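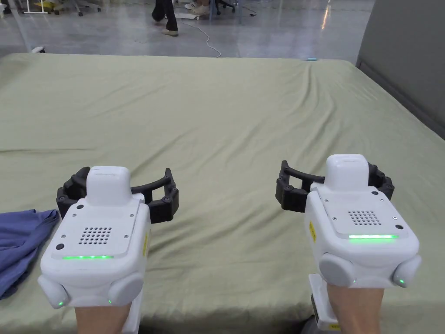 Adebisi Menon
Home and workshop columnist

My spare room is where the puppets live, and if you perform with marionettes you'll know what a string tangle can do to a person's mood ten minutes before curtain. I've been doing shows at libraries and small theaters for years, and these are the habits that have stuck.

Wind before you walk. The second a puppet comes off stage, I turn the control bar until the strings twist into one neat rope, then slip a loose loop of ribbon around it. To get it ready again, hold the bar up high and let the whole thing spin itself out (kids love watching this part!).

Hang them up if you can. A shower rail on sturdy brackets does the job in my house, with the puppets well away from the window so the costumes don't fade. If you have to pack them flat, put each one in its own cotton bag, strings and all. Old pillowcases are great.

Wooden heads hate a radiator. For small chips in the paint I start with 400 grit paper, very lightly, wipe the dust off with a barely damp cloth and wait 60 minutes before I touch up the color. Two thin coats, always. I've tried one thick one and it stayed tacky right through a matinee.

For silk and old trims, don't wash anything until you've tested a hidden seam. I mostly just air them and go over the dust with a soft makeup brush.

Replace strings before they snap! I check mine in February, when bookings are slow, and change any that look fuzzy near the knees. Cut the new one up to 30 inches longer than you think you need, tie it at the puppet end first, and trim at the bar once the feet sit level on the floor. Keep the old string in an envelope with the puppet's name on it so you've got the length for next time.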